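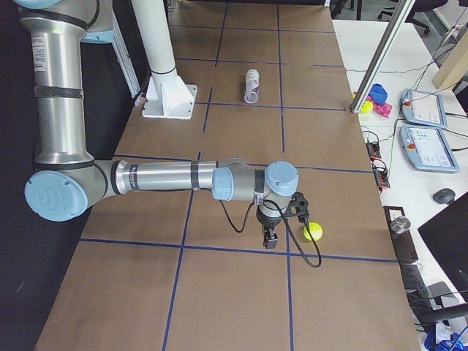
## Tape the table

I think every shared worktable should be marked off with tape. Blue tape over brown cardboard is enough. It costs very little, it comes up when you want it gone, and it settles more arguments than any sign on the wall.

At Laxdal we put up signs for years. Please clear your things. Please leave room for others. People read them and set their boxes down anyway. Then Ea Riis covered one table in cardboard and ran tape across it both ways, and the mess shrank within a week. A tennis ball in a rectangle has a place. A cup has a place too, and whoever comes back for it knows where to look.

Dexter Pettigrew disagrees with me. He says lines make a table feel like a parking lot, and that long work never fits the boxes. He has a point about long work. When something is bigger than a rectangle, I let it lie across two or three and go on with my day. The lines don't have to be perfect either. Ours lean a little and I have stopped wanting to redo them.

The cardboard matters as much as the tape. It takes glue, scratches and pencil notes, and a new sheet goes down in up to 40 minutes, tape included. We plan to change ours in September. I would like the second table done at the same time, and Dexter can keep the third one bare.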